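Setting Up an Iced Lemon Water Station on a Taped Table

Giltby Hospitality Training Unit – Service Basics, March revision

Trainees are asked to prepare the station before the afternoon session begins. The layout applies to any large worktable and relies on two inexpensive supplies: brown paper and blue masking tape. Cover the full surface with paper, smooth it toward the corners, and secure the edges underneath. Then lay the tape in straight lines to form a grid.
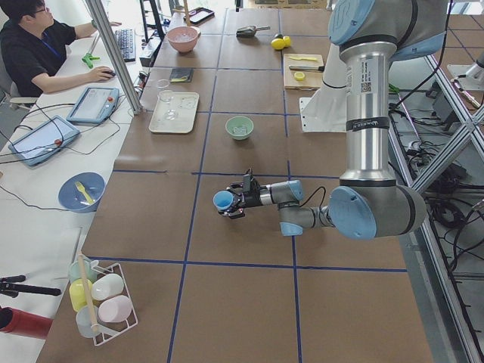 Each item used in the service should have its own square, and trainees should return it to that square after use. Keep fruit and cutting tools together. The two lemons belong just beyond the wooden cutting board, with the knives resting on the board itself. The tray and the drinking glass stay in a separate square, away from the blades.

Press the tape down firmly along its entire length. Strips that are handled daily will wear and should be replaced when the edges begin to tear.
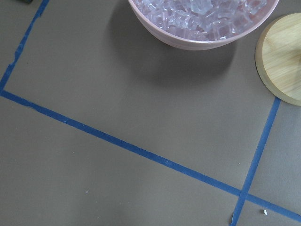 Pink bowl with clear pieces, beside the taped lines.

Fill the ice bowl last. One bowl is sufficient for a glass of 393 ml; larger groups at the Brulbridge site should prepare a second bowl in a neighboring square. Move ice with a scoop or a small cup, and hold the cup low over the receiving bowl to limit splashing.

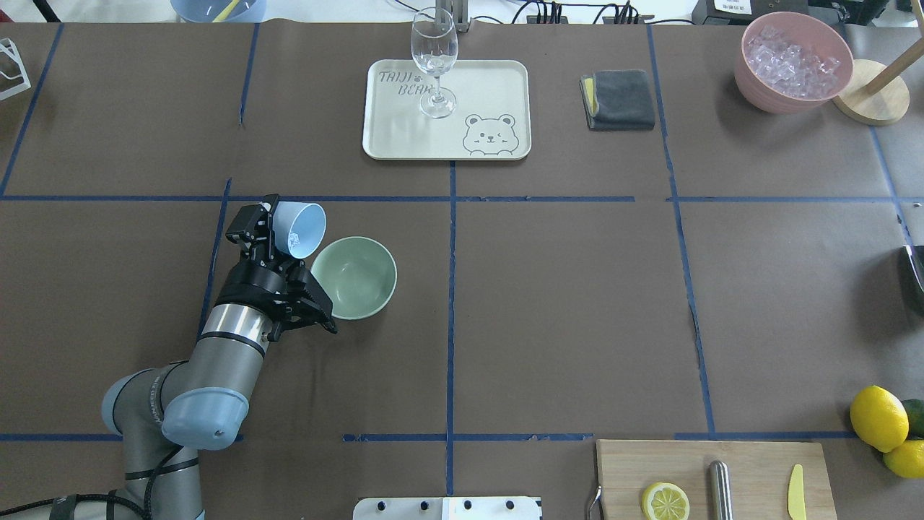

Once the ice has been portioned, slice the lemon and place one slice in each glass. Add chilled water to within a finger's width of the rim – no higher – and carry the glass on the tray. Change the paper whenever it becomes damp. Replacement rolls are kept in the Savus supply cabinet.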